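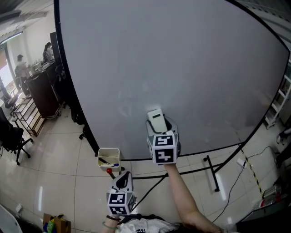 ## Bench notes, August 24, 2021

Chore list review, second pass. Charito wanted my opinion in writing before the call with Vistow, so I'm putting it in the book where the rest of you can argue with it.

Spent the morning on the hand-held grippers. With a person's arm behind them they do fine. You hold one up to the big screen, keep the other low, turn your wrists, and the marker cubes go along for the ride. My complaint is the same as in May: the clever part of that arrangement is still the person.

Went through the Zongate chore list with Tanko. My marks:

- **Put a pen back in its box.** Maybe. A small open-topped box is kind to a gripper. A drawer full of junk is a different job, and that's what people have at home.
- **Wipe down a big screen or window.** No. Pressing on a surface is easy to write down and hard to do evenly. I'd want to see the same pressure at the edges as in the middle.
- **Coil cords and put them away.** No, and I'd take it off the list. Cords on tile slide, twist and catch on stand legs. Amado thinks I'm being stubborn. He can have the cord job.
- **Restock a shelf.** Yes for boxes of one size, no for bags.
- **Sweep under things.** The floor machines already do this badly. I see no reason to pay for an arm to do it badly too.

Tanko's count from the last arm trial was 16 good picks out of 30, with 2 stops by hand. Vistow's slide says 70 percent. I asked where that number came from and Genalyn thinks they left out the tries where the object got nudged first. If so, they should say so. A nudged cup at home is a cup on the floor.

Hayley's point, which I'll give her: nobody expects the thing to be fast if it works overnight while the shop is shut. Fine, but then it has to work with no one there to pick up after it, and we haven't had one run like that.

To do:

- Ask Vistow for the full log, misses included.
- Same object, three lighting setups. Overhead lights bounce off this tile and I don't trust the results from one setup.
- Genalyn to write down what counts as "done" for each chore before anybody runs it again.
- Return the Cabrera clamp. Wrong thread.

Charito, my answer for the call is "not yet" on everything except the same-size boxes.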